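The Long Life of the Office Table

Furniture is among the last things an organization thinks about when it moves. Leases are negotiated, network lines are ordered, and staff are told where to park. The tables and chairs are left until the final week, when a decision must be made quickly and is often made badly.

The Wekdale Furniture Exchange was set up to change that. Operating from a former printing plant on the east side of the city, the Exchange accepts desks, tables and storage units from departing tenants, repairs them and places them with new owners. It received its first load in January, when a Plirngate insurance office closed two floors and offered the contents to anyone able to collect them.

"The quality of what is discarded continues to surprise our members," said Rosimeire Prado, director of the Exchange. "A table built for daily use does not wear out in one lease. Very often the only fault is a loose leg or a stained edge."

Each piece is inspected on arrival. Joints are tested, tops are checked for swelling near the edges, and any hardware that does not match is replaced. Items with serious damage are taken apart for parts. The remainder are cleaned, recorded and assigned to one of 2 grades, which determine the price.

Tables present particular questions. Many were bought for rooms in which every seat had a fixed telephone and a desktop computer, and their tops were drilled to suit. Buyers sometimes ask that cable openings be filled. The Exchange advises against it. A filled opening is seldom invisible, and most purchasers find within a few weeks that they need somewhere to run a cord.

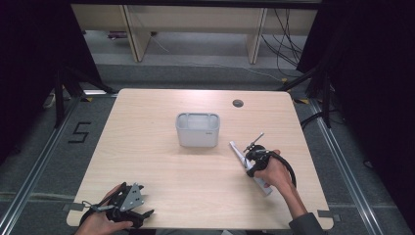
Surface care is the subject on which the Exchange receives the most inquiries. Silvan Wallner, who manages the finishing shop, recommends a damp cloth and mild soap for nearly all wood surfaces, followed by a dry cloth along the grain. Polishes containing silicone should be avoided, as they leave a film that prevents later repair. Light scratches may be left alone. Deeper ones should be treated before the area is exposed to moisture.

Demand has come largely from small employers. The Cortés translation bureau furnished its entire office through the Exchange at a cost its manager, Anayeli Ledesma, described as 40 percent below her original budget. A number of schools have also placed orders, chiefly for study rooms.

The program is not without difficulties. Storage space is limited, and delivery remains the largest single expense. Large conference tables are hard to place and may wait for months. Mr. Wallner's shop has begun cutting some of them down into smaller units, a process that takes around nine hours per table and requires new edging on every cut side.

The Exchange expects to publish its first annual report in the coming year. Organizations planning a move are encouraged to make contact before their lease ends, so that an inspection can be arranged while the furniture is still in place.

Related articles
Choosing a Chair for Shared Desks
Tundex Building Reopens After Renovation
Hwa-young Yeom on the Quiet Workplace
What to Ask Before Signing a Lease

Contact the editors | Copyright 2025 Wekdale Review | Back to top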